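Eststead Data Collection: Frequently Asked Questions

What counts as one example?
A single attempt at a task, from the start signal to the stop signal. Failed attempts are kept and labeled.

How many examples does each task need?
The target is 3000. The bowl task currently stands at 307.

Who may operate a station?
Staff who have completed training with Anju Rana - two sessions are required.

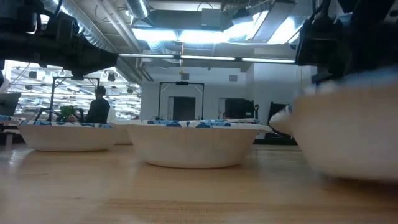 Paper bowls on the table at a two-arm station.

Who approves a new task?
Send requests to Chih-ming Tsang.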